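February 25, 2020
Shoe bench, ground floor

Long one today, so get yourself a coffee. I promised So-ying I would write up the sneakers properly this time, after the last entry came down to "looked at shoes, fine," which she has not let me forget.

We are still on the gray pair for the Wuneck job. I like these shoes more every time I handle them, and I say that as someone who thought they were the ugliest things in the delivery. The upper is a darker gray than the sole, with raised round bumps all over it and little white square perforations in between. The bumps are going to be the trouble when it comes to cleaning. A flat cloth will ride over the tops and leave everything down in the low parts, and I spent a good part of the morning going at one toe with a soft brush (the old Tang one with the chewed handle, please don't throw it out) before I was happy with it.

The sole is the part Plulura keeps asking about. It has a row of rounded cushioning pods, like a line of small pillows, running from the tip right down to the heel. I pressed each one with my thumb and wrote down how quickly it came back. The ones under the heel felt a touch firmer to me than the ones up front – but that is a thumb talking, and I would like somebody else's thumb before it goes in the report.
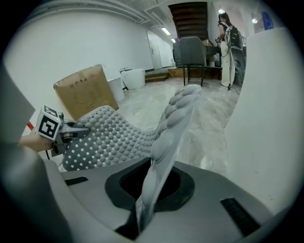
Gray sneaker, sole turned up, with the pods showing from tip to heel.

Sample number is 639, for anyone matching this up with the sheet. Last week I wrote it on the sheet as 693. I have fixed that, and I'm sorry to whoever went looking.

Some thoughts on handling while they are fresh. Hold the shoe by the sole when you can and leave the upper alone, or you end up cleaning your own fingerprints out of the low parts. Turn it pods up to check between them, which is where grit likes to hide. And if you set one down on the marble-patterned floor, look at the spot first! Pale floor, pale dust, and I have been fooled by it more than once.

The flex test is set for 3000 bends and we stopped for lunch partway, so there is no result to give yet. So-ying wants it run again from the start with the other shoe, and I think she's right, though it does mean the Brukura samples wait until April. I've written to them and they were very nice about it.

I also had a good look at the lighting. We've been arguing for weeks over whether the sole is one gray or two, and I'm now fairly sure a good deal of the argument is overhead. Under the long tube it looks one way to me, and further along toward the beam it looks a little warmer. From now on let's judge color in one place only, right under the bright tube, and write down that we did.
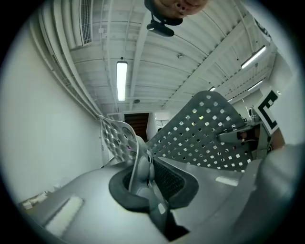

Still to do

Second opinion on the heel pods, by thumb, before Friday.
Flex test from zero, 3000 bends, other shoe.
Order 2 more soft brushes, same stiffness as the old one.
Ask Wuneck if the laces come back to them with the shoes or stay with us. I've asked twice and will ask again.
Try the narrow brush between the bumps, dry first, then with about 3 drops of soap in the bowl.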